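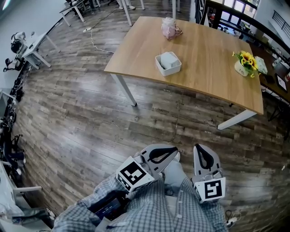
Thread last updated 24th October

Kindix Home Forum > Tables & Desks > Light brown top, white metal legs: oil it or leave it?

rodley_rambler
Big rectangular table, wood top, visible grain, white legs. The top is already hosting its usual heaps, including a pink and white bag affair near the far edge that I'm not ready to discuss. Do I oil it before it becomes permanent storage?

jotus452
Oil it. Two thin coats, wipe off the extra, stay away from it overnight. You'll have to move the bag.

rodley_rambler
I feared as much.

plainpine
Disagree. Find out if it's sealed first. Oil on a sealed top just sits there feeling sorry for itself. I learned this over most of March.

jotus452
A light sand sorts that out.

plainpine
With what, 80 grit? You'd have a topographic map.

jotus452
I was obviously going to say 600.

plainpine
600 won't get through varnish this year.

hartono_fan
Put a drop of water on it. If it beads up, it's sealed, and you can both go home. Also move the plug off the floor before anybody sands anything.

rodley_rambler
Water test tonight, then. The bag has been given notice.

Contact us | © Kindix Home Forum | Back to top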